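Lorau damask napkins – cream

The tone-on-tone scroll pattern shows best in low side light. After 11 washes at 40 degrees the colour of my set is unchanged, and shrinkage along the weave is 2 mm. A diagonal crease holds under hand pressure alone, though a fan fold wants light starch. The pinked edge is the weak point – mine has begun to fray at one corner. Good value for occasional use; for weekly use I'd buy the hemmed Bolen.

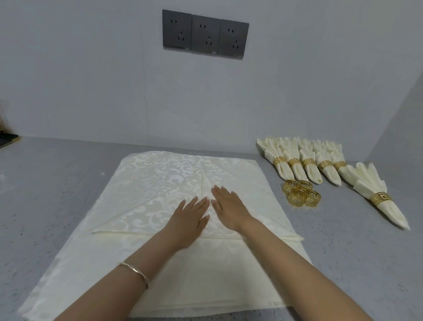 Pressing the diagonal fold, with finished napkins in gold rings.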